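Penry House guest rooms: progress report to the Brolmont Fund

Of the 27 rooms you are paying us to refurbish, 23 are open. The remaining four are waiting on radiators, which Trerka promised for September and has gone on promising ever since.

Bookings are up. So are complaints, mostly over breakfast – we take this as proof that people are now warm enough to notice the toast.

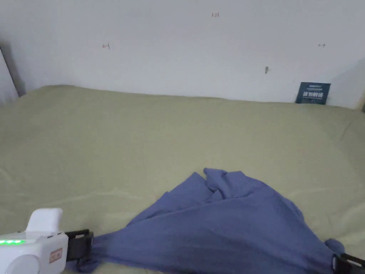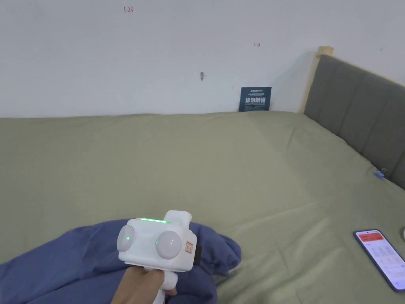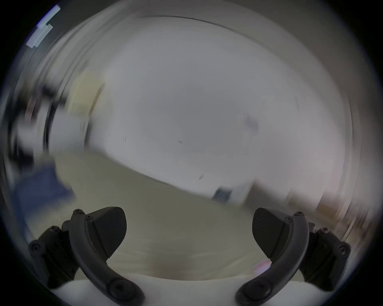
By Myfanwy Gronow, house manager
2020-01-09

Spending is within budget, apart from the stair carpet. Rhun Hopkin measured the stairs and left out the landing. He has apologized to everyone, including the carpet fitter.

We ask to move the final payment back until the radiators are in. Mererid Rowlands will send the receipts separately, in date order this time.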